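Garment dyeing

Garment dyeing is a method of coloring clothes after they are cut and sewn. It is different from piece dyeing, where the cloth is dyed as a long roll, and from yarn dyeing, where the color is given to the thread before weaving. The method is used mostly for cotton clothes such as T-shirts, work jackets and trousers.

Process

The clothes are first sewn from undyed cloth, which is called "prepared for dye". They are washed to remove oil and starch, and then put in a drum machine with water, salt and dye. Reactive dyes are the most common for cotton. After the dye has joined with the fiber, the load is rinsed several times and dried.

Cotton cloth becomes smaller in the bath, so the patterns must be cut larger than the final size. Zippers and buttons must also resist the salt. The sewing thread needs special attention: cotton thread takes the dye together with the cloth, but polyester thread stays almost without color in a bath for cotton. Some makers use this difference as a decoration. 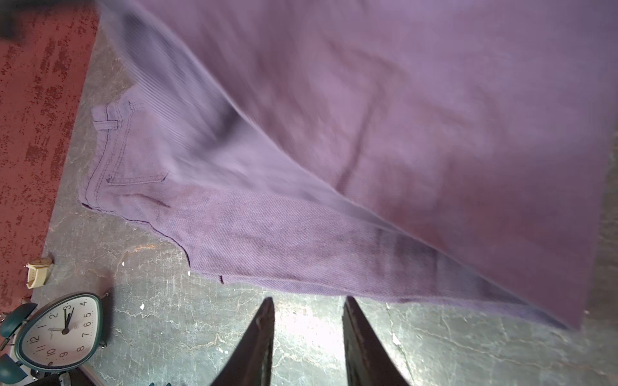
Purple twill jeans with darker topstitching around the back pocket.

Twill and other thick weaves often show small differences of shade after dyeing, above all at seams and hems, where several layers lie together. Buyers of casual clothes usually accept this and some of them look for it. For uniforms, where all pieces must match, piece dyeing is preferred.

History in Parkau

In the town of Parkau, garment dyeing began in a former wool laundry on the Chambi stream. The first owner, Iwona Kalinowski, bought unsold white trousers from other factories and dyed them in small lots, normally 100 pieces or fewer. Her order book has 2,803 entries and is kept in the town museum. The most frequent colors in it are navy, rust and a violet that was sold under the name Clotier.

The laundry had 59 workers in its best period. It was closed when the stream was put under stricter water rules, and the machines were sold to a dye house in Kuludstead – only the brick chimney is still standing.

Water use

The method needs much water, and the rinse water contains salt and dye that did not join with the fiber. Newer machines use less water for the same weight of clothes. Many dye houses also keep the last rinse for the first wash of the next load.

See also: Piece dyeing, Overdyeing, Topstitching, Vat dye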